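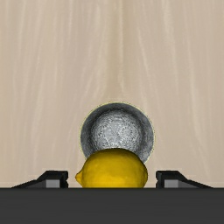
Häufige Fragen: Vorführen von Aufgaben per Fernsteuerung

Welche Aufgabe eignet sich für den Einstieg?
Rollstead empfiehlt eine Greifaufgabe mit einem Objekt und einem Ziel. In der Simulation sind das Zitrone und Schale auf einer Tischplatte. Jede Vorführung beginnt mit geöffnetem Greifer und ohne Kontakt zum Objekt.

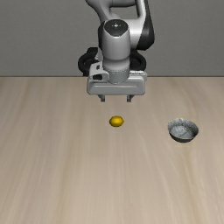 Arm über der Zitrone, Finger gespreizt, Schale rechts davon.

Wie viele Vorführungen werden benötigt?
Für eine feste Schalenposition genügen in der Regel 60. Werden Objekt und Schale zufällig platziert, sind bis zu 1000 Episoden einzuplanen. Unvollständige Episoden sind vor dem Training zu markieren.

Welche Eingabegeräte werden unterstützt?
Der Handregler Brullholm mit 6 Freiheitsgraden sowie Tastatur. Der Greifer liegt auf einer eigenen Taste und wird nicht proportional angesteuert.

Kann ich den Arm auch von Hand führen?
Nur an der realen Zelle. In der Simulation entfällt das Handführen; die Bewegung wird dort ausschließlich über das Eingabegerät vorgegeben.
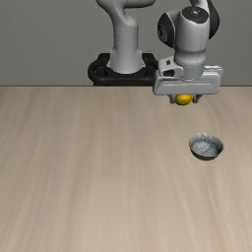

Was ist beim Transport zur Schale zu beachten?
Nach dem Schließen der Finger zuerst senkrecht anheben, dann seitlich verfahren. Schräge Bahnen dicht über dem Tisch führen häufig zu Kontakt mit dem Schalenrand.
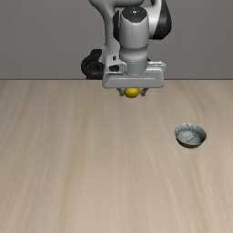

Objekt zwischen den Fingern, Schale noch leer.

Wann endet eine Episode?
Sobald das Objekt in der Schale liegt und der Greifer geöffnet ist. Die Aufzeichnung stoppt 4 Sekunden später automatisch. Ein manueller Abbruch wird als Fehlversuch gespeichert.

Wo liegen die Aufzeichnungen?
Im Projektordner unter Aquino, getrennt nach Aufgabe und Eingabegerät.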